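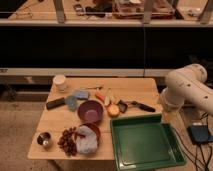 Lucienne Mallet's view is that anyone can clear a kitchen table in 10 minutes, so why pay people to do it. Fine. We have heard that from plenty of applicants, and then the sponge ends up in the bowl with the cloth on top.

Fendeck wants 4 people for table clearing and sorting, two mornings a week through July. Cups, bowls, trays, sponges, small food items. You put things where the sheet says – and you write down when the sheet makes no sense, as it sometimes will.

No experience needed. We don't put much stock in "passion for organizing" either. Tell us in 13 lines or fewer how you'd clear a messy table. Send it to Rattana Klinhom. No résumés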